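Stala Two-Arm Bench Kit for School Clubs
Devex Education Equipment
By the Devex catalog desk
2019-11-28
Last updated: 2019-11-28
267 shares | 2 comments

The Stala kit is supplied to schools, colleges and robotics clubs that wish to teach two-arm handling on a single table. It was prepared for the Flarkcombe Student Challenge, in which teams program a pair of arms to fill an automotive fuse block. The kit may also be ordered for regular class use.

Each kit includes two arms with parallel grippers, wrist cameras and their brackets, a yellow work mat, one fuse block, and a bag of 50 blade fuses in mixed colors. A printed course guide is provided for the instructor. Tables and computers are not included.

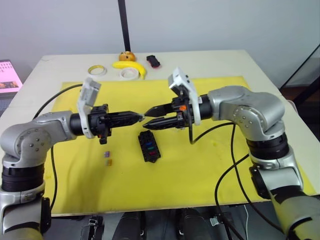 Clubs should allow one session for assembly and a second for calibration. Students begin by moving each arm on its own, then learn to keep the two arms clear of each other in the shared space over the mat. The guide sets speed limits for new teams, and instructors are asked to leave these in place until the safety sheet has been signed.

The fuse exercise is the main graded task. A fuse must be picked up, turned upright and pressed into the slot named by the judge. Clear fuses are accepted under the rules but are harder for a camera to find — teams are advised to practice with colored ones first.

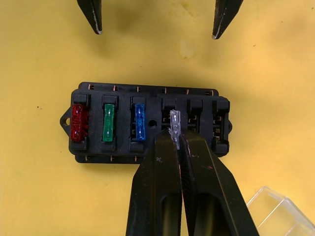 Abubakari wrote in the comments that the club had spent most of September on the grip alone, and asked whether softer fingertips could be ordered separately. They can. Replacement fingertips are sold in pairs under part number 2821 and may be fitted by students with the arms powered off.

The kit is covered for 900 hours of use. Wear to the fingertips and mat is excluded. Schools entering the Flarkcombe event may request a loan kit for the practice period — requests must come from a member of staff and should state the size of the table available.

Orders and loan requests are handled by the Devex education office.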